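Sound and Mixing, session 5: getting from one track to the next

Right, last time we got two tunes running at the same speed and most of you looked quite pleased with yourselves, as you should! Today is about where to put the join. I still get this wrong when I'm tired, so don't worry if it takes a few goes.

Dance tracks are mostly built in blocks of eight bars. Count them out loud if you have to (I did for a whole summer, and my flatmate Bianka has only just forgiven me). Start your new track on the first beat of a block and the two will change together – drums drop out of one as they come in on the other, and it sounds as if you planned it.
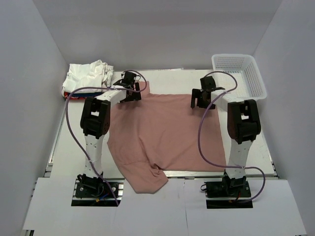

Now the bass. Two basslines at once turn to mud very quickly, especially on the speakers in our room. Bring the new track in with its low end turned right down, wait for the start of a block, then swap: one down, the other up, same moment. Do it with both hands. Ülle Mockus does hers slowly over a full block and it sounds lovely, but learn the quick swap first.

Keys matter too, though less than the internet says. If a blend sounds sour and your timing is fine, it's probably the keys, so make it shorter or pick another record.

For next week:

Record a mix using any 5 tracks from the Kerthorpe folder. No effects please!

Write down where each join starts, in bars.

Listen to Miklós Pálfi's July set, which is in the same folder. The blend out of the Wukano track is the one I keep going on about.

Headphones are in room 319, and please wind the cables up after.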